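Speaker notes: Two hand-held grippers, seven weeks of folding
Irkley robotics meet-up, 5/17/23
Slot: after the coffee break. Questions at the end, please.

Opening

Thank people for coming back in. Say who we are: the Cakard project, working on clothes handling. Tonight is a comparison of two hand-held grippers, which we call the Grenalmont and the Agyeman after the two workshops that built them. Both do the same job. You hold the tool, you do the task with it, and the camera on the tool records what it sees. We train on those recordings later.

Ask who in the room has used a hand-held gripper. If it's most of them, skip the next paragraph.

For anyone new to it: there is no arm in this part of the work. A person carries the gripper about and opens and closes the fingers by hand. It is quicker to set up than driving an arm from a desk, and you can take it into a bedroom or a kitchen without moving the furniture.

Why clothes

We picked clothes because they show up a bad gripper quickly. A block or a cup lets you get away with a lot. With a jumper you have to pinch one layer or both layers on purpose, and if the fingertips don't meet properly you get neither. Keep this short, people know it.

The task is the same each time. The garment starts flat, front up, sleeves out. Fold one sleeve in, fold the other sleeve in, bring the hem up to the collar, put it on the pile. We did it on ordinary beds with whatever bedspread was on them. I was against this at the start and wanted a plain grey sheet. I've changed my mind, and I'll come back to that under cameras. 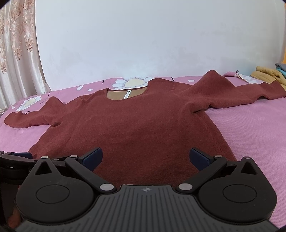
The hem is where the two tools differ most. To lift it you come in low with the fingers open, slide one under, close, and raise. On the Agyeman the fingers are thick at the tip, so you tend to push the hem into a ridge before you get under it. You can learn to tilt your wrist and work round it. The trouble is that the tilt then goes into every recording, and an arm copying it has to find room for the same tilt.

The Grenalmont has thinner pads and gets under a hem without much fuss. It is worse at letting go. Wool in particular hangs on to the pad, and you end up giving the tool a small shake. That goes into the recordings as well. We spent most of February trying different pad covers and settled on the smoothest one, which helped with wool and made cotton slightly harder to grip. I would make the same choice again.

Pause here. Pass both tools round if the room is small enough. Ask for them back before the camera part.

Weight and hands

The Agyeman is lighter and people like it for the first half hour. The Grenalmont has its weight nearer the hand, and after a long session everyone preferred it. Three of us did the recording, with different sized hands, and we all said the same about this. The trigger on the Agyeman needs a shorter reach. If your hands are small that may matter more to you than anything else I say tonight.

Cameras

Same camera model on both, different mounts. The Grenalmont mount sits higher, so you see more of the garment and more of the room. The Agyeman mount sits close in and gives a better look at the fingertips, but when you reach for a collar you lose sight of the sleeves.

We trained on each set separately. The wider view did better on the sleeve folds. On the hem lift there was little between them.

Back to the bedspreads. Patterned ones slowed training down at first. Once we had enough of them in the mix, the results on a bed it hadn't met before were better than with plain sheets alone. If you are starting out, put the patterns in from day one. We lost two weeks by leaving them until later.

Windows are still a problem. Daylight behind a thin curtain throws the exposure off as you turn towards it. Locking the exposure makes the pale clothes wash out. We now lock it for dark garments and leave it free for the rest. If somebody has a better way, I'd like to hear it.

What we are using now

The Grenalmont, with the smooth pads and the higher mount. The Agyeman stays in the case as a spare and gets used for socks, where the close camera is handy.

Next job is running the same folds on an arm with the same fingers fitted. No results to show yet, so don't get drawn into guessing.

Questions. If asked about price, say both were loans and point them to the workshops. Leave the spare pads on the front table for people to look at.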